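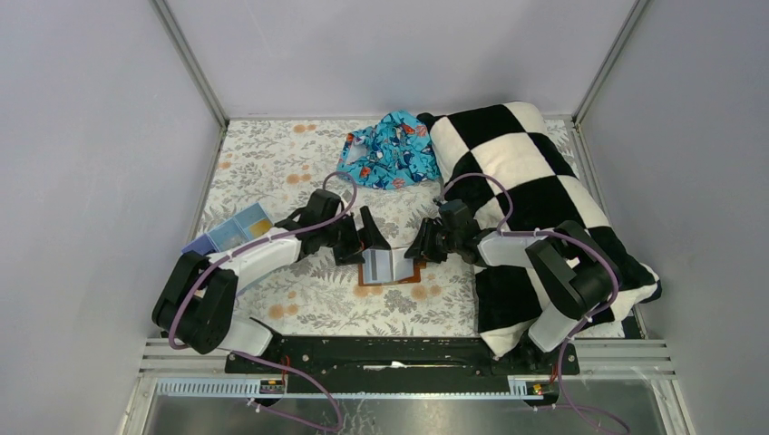 3.2 Objects with pockets and pages

Small leather goods have had little attention in work on household handling, which has mostly dealt with cups, boxes and folded cloth. We included them in the Fendstead set for the reason that Skinner and Lachance gave when they left them out: a card holder changes shape as soon as it is opened. The cover bends one way, the sleeves another, and a card put into a pocket stiffens one page but leaves its neighbours limp.

Four properties were noted for each holder before any trial: the stiffness of the cover, the number of sleeves, how far the sleeves cling to each other, and whether there is a strap or flap that has to be kept clear of the opening. A strap matters more than we first thought. If it folds back under the cover, the holder rocks when a page is pressed, and the pages above it no longer lie level.

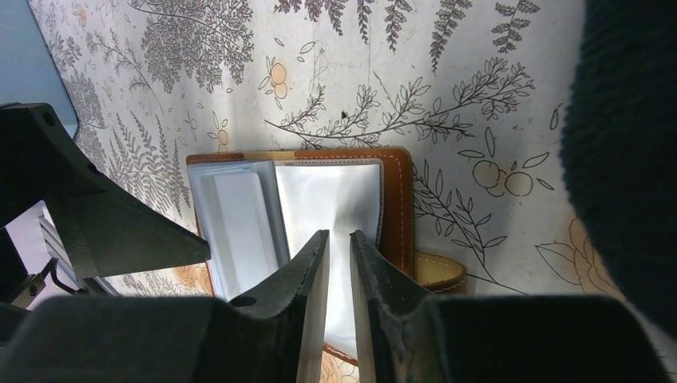 Figure 3. Brown leather holder, open, with clear plastic sleeves and a flat white card in one of the pockets. The curved strap rests on the tabletop.

Clear plastic was harder to work with than paper of the same size. Two smooth sleeves pressed together tend to lift as one, and a reflection on the upper sheet can hide the edge of the sheet below. Baxter suggested fanning the sleeves slightly before each trial so that the edges were staggered, and we kept to this for the second half of the work. Cards were pushed fully into the pocket at the start – a card left standing proud gives an edge that is easier to find than the sleeve itself, and the trial then measures something else.
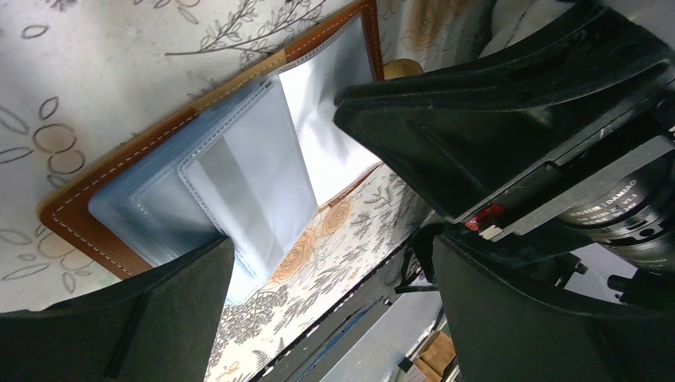
The covering under the objects was chosen with homes in mind. A plain grey mat gives a cleaner outline, but few people keep a plain grey mat on the table. The pattern of leaves and orange flowers also meant that clear sleeves could not be judged against an even background. Each holder was set down at a fresh angle for every trial, open, and 100 trials were made per holder. Trials in which the holder closed by itself were kept in the results and marked separately (see Section 4).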